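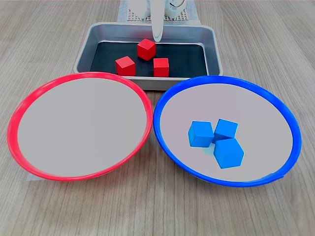

Album certification rules should stop treating a stream and a sale as the same kind of event. The conversion used by most chart bodies folds both into a single "unit," and that unit is then reported as though someone had bought a record.

Take Ekow Ackah's second album, Skurkano. His label, Asante, announced 464 thousand units in March. Sales in the plain sense, meaning a download or a disc paid for once, made up two percent of that. The rest came from streams, and most of those came from one track, "Jandora," which had been on playlists for months before the album existed. It was added to the running order as track 19 and its earlier plays were carried over.

Nothing in the rules forbids this. A listener who played "Jandora" 100 times and never heard another song still adds to the album's total. A listener who bought the disc and played it every night adds one unit and then disappears from the data.

Ulises Iturra, writing in the Trerkgate newsletter, argues that the present system rewards attention, and that attention is what the business now sells. I accept the second part. The first is weaker. A play that starts by default at the end of someone else's album is counted the same as one that was chosen.

Two changes would help. Publish the split — sales, paid streams, free streams — beside every award. Then cap the share any single track can give to an album total. Ekua Kpodo has proposed a third, which would drop plays dated before the album's release. I would support it, but the older catalog makes it hard to apply, and reissues would need their own rule.

Rappers are blamed for long track lists more than anyone else. Country and pop albums do it too, and the same cap should apply to them.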